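Trackside and pit crew positions, February test and race season

Gusport is a small touring car team based in Hovberg. We run two cars in the national series and one car for customers. We are looking for up to 12 people to join us for the coming season, some in paid positions and some as trainees.

Open positions

Tire changer (front and rear)
Fuel and fire safety
Data assistant
Truck driver, license for heavy vehicles required

What we expect

You are at least 18 years old and can travel on race weekends. You can lift a wheel many times in one day and still be friendly to the others. Experience from karting, rally or a normal repair shop is welcome - we teach the rest. We speak English on the radio, so you must understand short instructions well.

What we offer

Tire changers and fuel crew receive 200 euros per race day, plus travel, meals and a bed. Trainees receive travel and meals. All crew get a helmet and fire suit from our partner Herketik. After the first season you can apply for a full-time place in the workshop.

Selection day

We will meet the candidates in our workshop at Tennant Road 231, Hovberg. Please plan the whole day for it, and bring work shoes and your own gloves. 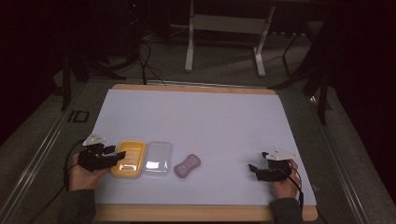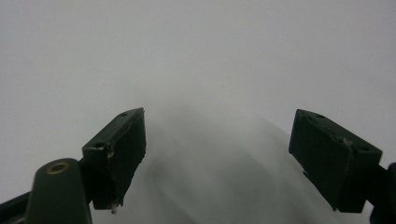
How to apply

Send a short letter and a list of your earlier work to Gusport, Box 3291, Hovberg. Write the position you want on the envelope. Applications must arrive by 21 September 2019. We answer all letters, also when the answer is no.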